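Re: [print-stats] Small-shop counts and the wide-format question
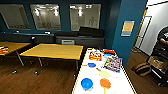
From: Baoshan Han
Date: 3 January 2021
To: print-stats list

On the size classes in the November file, the Lenley writer asked:

> I get 996 sign and display shops in the region from the directory,
> but the summary table says 900. Is one of these a typo? Also, does
> the count include in-plant departments? Pondau runs wide-format
> presses and I can't find them anywhere in the sheet.

Neither is a typo. The directory figure is a count of listings. The summary table is a count of establishments with at least one paid employee. The gap of 96 is mostly owner-operators with no payroll, plus a few duplicate listings where a shop moved and kept both addresses. If you filter column F on "payroll = Y" and then remove repeated phone numbers, you should land on the table figure.

In-plants are not included. A department inside a larger company is coded to whatever the parent does, so Pondau's press room is counted under packaging with the rest of that site. The same goes for Brovo, which prints its own store graphics. I know this understates wide-format capacity. An establishment count can't fix that – you would need an equipment survey.

Two other notes on the file:

The top size class starts at 60 employees. Last year's sheet had a further break at 200, but too few shops were above it to publish without showing who they were, so the two classes were merged. Don't compare the top rows across years unless you add last year's together first.

Employee counts are for the pay period in the middle of the month. Seasonal staff hired later don't show up.

Li asked off-list whether the county sheets can be added up to the regional total. They can't. Suppressed cells are left blank, and Excel will treat them as zero. Use the regional row.

I'll post a corrected header for column F this week. The numbers under it stay the same.

Baoshan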